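Vollatero Adds Marble-Topped Dining Tables and Tableware to Its Furnished Rental Program

BROKWOOD – Vollatero, which supplies furniture and housewares to short-term rental owners, will add stone dining tables to its furnished rental program in September. The company will also offer a small tableware package that owners can order with the table or on its own.

The new table, sold under the name Âu, is rectangular with a marble top. The stone is a pale cream-gray with rusty orange and pink veins, and a thin, darker orange rim runs around the edge. The veining differs from one slab to the next, so owners who order more than one table should expect some variation. Tops are sealed before delivery and come with written care instructions.
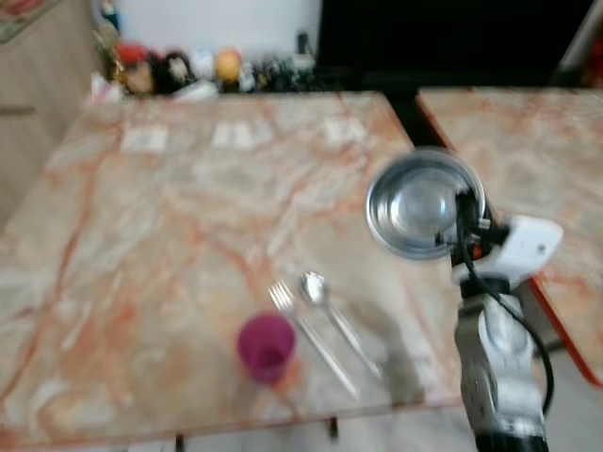 The tableware package, called Prestix, covers everyday meals and leaves out serving pieces. Each place gets a plastic cup, a fork and a spoon, with knives and plates available as add-ons. Cups come in several colors, including a magenta-purple. Vollatero said owners had asked for cups that would not chip or break on a stone surface, and for flatware plain enough to replace one piece at a time.

Prestix is packed in sets of 6, 24 and 48 places. The two larger sets are meant for owners with several units and ship in stackable bins with a printed count sheet for cleaning crews.

The company tested the table and the tableware in 61 rental units before deciding to offer them. Crews in those units asked for shorter care instructions, and the final version fits on one card. It advises wiping up coffee, wine and citrus juice right away and using a mild soap – no vinegar or scouring powder.

Orders open on a Wednesday in September, and current customers will receive the exact date by email. Delivery inside the Brokwood service area includes carrying the table in, assembling it and removing the packaging. Owners outside the area can arrange freight delivery through the Vollatero order desk.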